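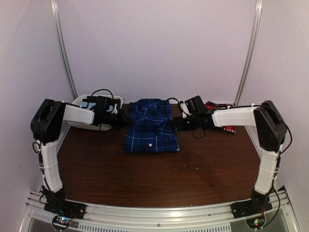 Is the folding cell back in use after the stop fault?
The cell went back into use with a new stop circuit and a temporary rule: hands stay outside the panels until power to both arms is off.

The fault happened on 5th October, late in the morning, during a run of plaid shirts on the Tukeo cell at Gaso. Rokeya Chowdhury was at the bench. A sleeve had gone under the body of the shirt and the fold was not going to come out, so she pressed pause on the screen. The right arm stopped. The left arm carried on with the rest of its move, pulled the shirt toward its own side and then held it there with the gripper closed. It stayed live for 18 seconds, until she turned it off at the wall.

Nobody was hurt. Rokeya had started to reach in to free the sleeve and took her hand back when she saw the left wrist moving. She wrote it up as a near miss the same day. One shirt lost a button and has a small tear near the hem.

What we found

Each arm has its own controller, and the two take their instructions from the same program, which we call Uddin. Pause is a software command. Uddin sends it to one controller, waits for a reply, then sends it to the other. On this run the right controller replied and the message to the left one never got through. The left controller had a plan already loaded and worked through it to the end, as it was set up to do.

There is a watchdog setting that should have covered this. If a controller hears nothing from Uddin for 500 milliseconds, it is meant to drop out of motion and hold position. Nimal Haque checked both sides and found the watchdog switched on for the right arm and switched off for the left. The left controller was replaced in April after a power supply failure, and the replacement came up with its default settings. Our swap checklist covered the arm calibration and the gripper limits. It did not mention the watchdog.

The lost message itself was a connector. The data lead on the left side had worked partly out of its socket. Nimal could make the connection drop by moving the lead with a finger. We think it had been getting looser for a while, as the logs show short dropouts on the left side going back several weeks. Uddin recovered from those by itself and did not raise an alarm, so they sat in the log unread.

The cell had completed 1,464 folds between the controller swap and the fault. We have no report of an earlier case where one arm ignored a pause. Pause is not used very often, though, and some people may have seen a late stop and thought nothing of it. If that was you, please tell Shahnaz Hettiarachchi. It will help us with dates.

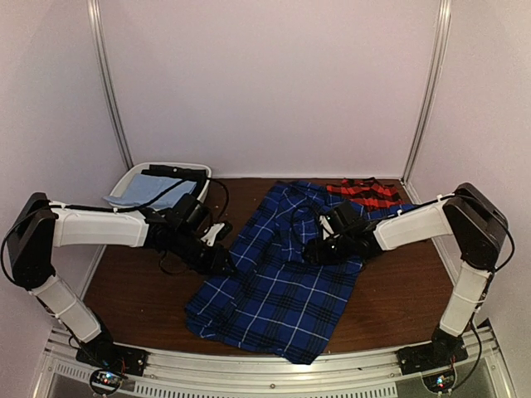
The folding cell, with the blue plaid shirt between the two arms.

What has changed

The stop button is now wired to cut motor power to both arms together. It does not go through Uddin or either controller. Rizwan Sivakumar did the wiring and Shahnaz tested it with the arms still, moving, and gripping cloth. When power is cut the arms sag, so expect them to come down onto the table. The grippers lose their hold too, and a shirt that has been lifted will drop.

The watchdog is on for both arms. Uddin reads the setting back at startup and refuses to run if either side has it off.

A dropped message now puts a warning on the screen. A second one in the same fold ends the run.

The data lead has been replaced with a locking type from Verard. The same lead has gone on the other side as well, so that we stock one part.

The swap checklist has a new page. Anyone changing a controller has to copy the full settings file from the old unit, or from the backup if the old unit is dead, and a second person has to compare them before the arms are powered.

Testing

Nimal ran 77 folds with a pause or a stop called at different points, including the moment both grippers close on the cloth, which is when the arms are pulling against each other. Both arms stopped every time. He also pulled the data lead on each side during a move. Each arm held position inside the time limit and the warning came up as it should.

The one problem left over from testing is the restart. After a power cut the program sometimes believes the grippers are open when there is still cloth caught in one of them. It then starts the next fold with a shirt already in the way. This isn't a danger to anyone outside the panels but it does waste garments. Rizwan is working on a check that closes and reopens each gripper before the first move. Until that is in, look at both grippers before you press start and clear anything in them by hand with the power off.

Rules at the bench

Pause is for looking. It is not a safe state and you should not reach in on pause, even if both arms appear still.

To take a shirt out, fix a fold or pick up something that has fallen on the table, press the stop button and wait for the power lamp by the switch to go out. The same goes for getting at the bin.

One person runs the cell at a time. If someone else wants to show you a fold, hand over the whole station, stop button included.

If one arm stops and the other does not, press stop, leave the cloth where it is and call Nimal or Shahnaz. Please don't restart to see if it happens again. We lost part of the log from the day of the fault through a restart, and the missing part was the bit we wanted.

Training

Everyone who uses the cell needs to do the short session on the new stop procedure before their next turn. Gheorghița Oprea is running these at the bench and has the sign-up sheet. People who already did the general robot safety course still need this one. Bring your own access card, as it will be switched off for the cell until you have signed.

The full report, with logs and Rokeya's account, is in the Tukeo folder on the shared drive. Comments on it go to Shahnaz.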